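Open afternoon at Pruvstead: pushing blocks with Rosalía Salcedo

Rosalía Salcedo had 12 visitors booked for the open afternoon at the Pruvstead lab in Wernby, and most of them asked her the same thing: why doesn't the arm have a hand?

"It has a rod," she said. "We push. A hand hides a lot of problems, and I want to see the problems."

Her group works on instructions given in plain speech. A person says where a block should go and the arm tries to get it there by sliding it over the board. The project is called Llorente, after the street the first office was on. It has 3,626 recorded sessions so far, 500 of them made since December.

Salcedo doesn't think much of the total. "People write that number down," she said. "I would ask how many are any good. We throw out plenty."
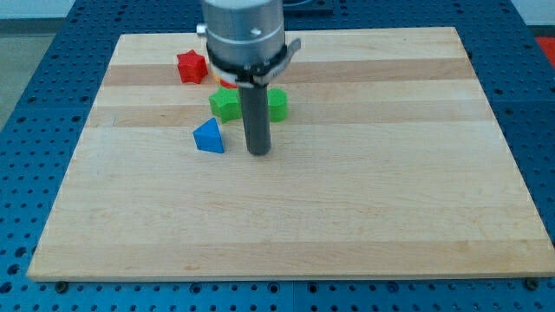 Page last changed: 8 Mar 2022

The shapes matter more than the colors, according to Salcedo. A cylinder can roll or turn away from the rod. A star catches on its neighbors. "Push a triangle in the wrong place and it spins," she said. "Kids who come in understand that right away. Adults want to argue with it."

Trinidad Herrero, who ran the demonstration, let visitors give the instructions themselves. She asked them to keep it short and to talk the way they would at home. One man from Sitley said "put the green one by the other green one" and then wanted to know which of the two would move.

"Good question," Herrero said. "You didn't say. So it has to pick."

She has been on the project three years and spends most of her day at the table. The part she likes least is resetting the blocks between runs — she still does it by hand. Asked if that could be automated too, she said they had tried it and would try again.

Salcedo would like the arm to ask when an instruction is unclear. It can't do that yet. "Right now it guesses," she said. "I'd be happier with a question."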